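Square Footage Should Be Measured One Way

By Abundio Hinojosa

A buyer comparing two listings is usually comparing two prices per square foot. The price is a fact recorded to the dollar. The area often is not. It may come from the tax roll, from the builder's plans, from an old appraisal, or from a seller who remembers what the last agent wrote down. The quotient of a hard number and a soft one is soft, and we should stop treating it as a basis for an offer.

My position is narrow. Any listing that states a floor area should also state who measured it, when, and to which surface: the outside face of the exterior walls, the inside face, or the centerline of a shared wall. If those three items are missing, the area should be left blank.

The objection I hear most is that the differences are small. They are small per foot of wall and large per house. A wall 8 inches thick, measured to the outside on all four sides, adds area that no one can stand on. Stone veneer adds more. In a compact house the share is higher than in a large one, so the buyers with the least money take the largest error.

Then there are the spaces that count in one report and vanish in the next. A finished room over a garage may be included if it connects to the main house by a finished hallway, and excluded if the only way in is an outside stair. A stairwell may be counted once or on both floors. A basement room with a full-height window is still below grade, and many appraisers keep it on a separate line. Listings tend to add it back in.
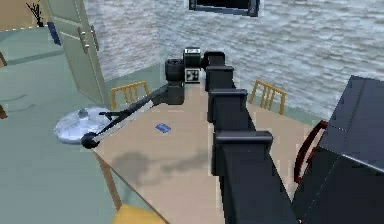
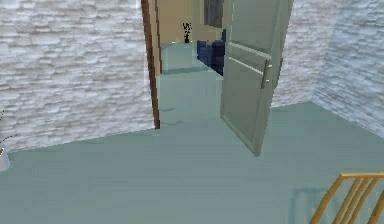

Interior views, computer renderings.

Damián Ayala, an appraiser with whom I disagree on most things, argues that buyers should simply hire their own measurer. He is right that they can. But the fee falls on each buyer in turn, including those who lose the bidding, and the same house is measured again for every one of them. A single measurement paid for by the seller and attached to the listing costs less in total. It also comes before the offer, when it is useful.

Software has not fixed this. I tested the phone scanning tools from Rarura and Gorkex in my own house, which the county carries at 3818 square feet. The two tools differed from each other by 423. Neither report stated how it handled wall thickness, and one of them had included the covered porch without saying so. The sensors may be fine. The missing piece is a stated rule, printed next to the result.

The Selham listing service is taking comments on its data fields through March. I have asked for three more: source, date, and measured surface. These are drop-down menus and would take an agent less than a minute to fill in. I would also have the form reject any area more than 6 years old if a permit for added space has been issued after it.

Some agents worry that a stated method invites lawsuits. I think a missing one invites more of them — a buyer who has been told exactly what was measured has little ground for complaint later. Until the fields exist, ask for the sketch with the wall dimensions on it. If the seller has no sketch, leave price per square foot out of the offer and work from recent sales of houses you have walked through.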